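Fitting a three-sided fabric surround to a square worktable

Last revised 11/06/2020 by Emrys Pumphrey

A dark surround cuts down stray reflections and gives small objects on a tabletop a plain background. The version below uses cloth, cord and brackets, and it can be put up in an afternoon by one person, although the cords are easier with two.

What you need

Matt black tabletop, square, with a shallow raised edge
Dark fabric for three panels, medium weight, non-shiny
Thin light-coloured cord, two lengths
Light-grey metal brackets or small clamps
Tape measure, chalk, sharp scissors, steam iron

We used Drokska blackout cloth, cut from a roll 2000 mm wide. Dilusel lining is cheaper but lets light through at the seams, so allow for a double layer if you choose it. Wash either cloth before cutting. Ours shrank by about 23 mm over the drop of the panel, which would have left a gap along the table edge.

Step 1. Measure and cut

Measure each side of the table along the outside of the raised edge. Add an overlap at each end so that neighbouring panels can be lapped at the corners. Mark the drop in chalk on the reverse of the cloth and cut all three panels to the same height. Leave the near side open.

If the back panel has to be made from two pieces, place the join on the centre line. A central seam stays straight under equal tension from both sides; an off-centre one tends to pull. Press the seam flat and press the panels on the reverse side only, as a hot iron leaves shiny patches on most dark cloth.

Step 2. Fix the brackets

Fit the far corners first, then the middle of the far edge, then the near corners. Leave the screws finger-tight until the cloth is in place. The upper brackets carry most of the pull and should be tightened fully before any fabric is hung from them.

Step 3. Hang the panels

Start with the back. Fasten it at the top, let it drop, and trap the lower hem in the brackets along the far edge. Hang the left and right panels next, lapping each one over the back panel at the corner. Smooth from the top down and from the back corner towards the front.

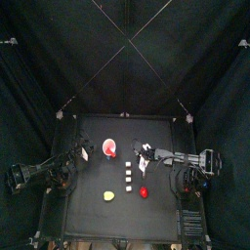 Soft creases in the side panels can be left alone. They show very little on a matt cloth and most drop out after a few days. A hard fold from packing is a different matter and should be steamed out in place, with the iron held clear of the fabric.

Step 4. Run the cords

Two crossed cords over the back panel stop the top from sagging inwards. Take the first from the upper left down towards the far right corner, and the second from the upper right down towards the far left corner. Pull each one until it no longer droops, then tie off with a round turn and two half hitches. Do not overtighten — the upper brackets will twist and the back panel will bow.

The crossing point need not be exactly central. Keep it high, well clear of the area where the objects will be placed.

Step 5. Set out the objects

Place the objects near the middle of the table. Shadows from the side panels are deepest close to the walls, and anything dark tends to disappear there. Visitación Pastor, who wrote the first set of these notes, marked the central area with four small dots of chalk pencil, which wipe off with a barely damp cloth.

Upkeep

Lint shows quickly on black. Brush the panels downwards with a clothes brush and wipe the tabletop with microfibre. Check the knots monthly, and re-tension the cords in August if the room gets warm. Spare brackets are kept in the Bunton drawer unit, bin 109.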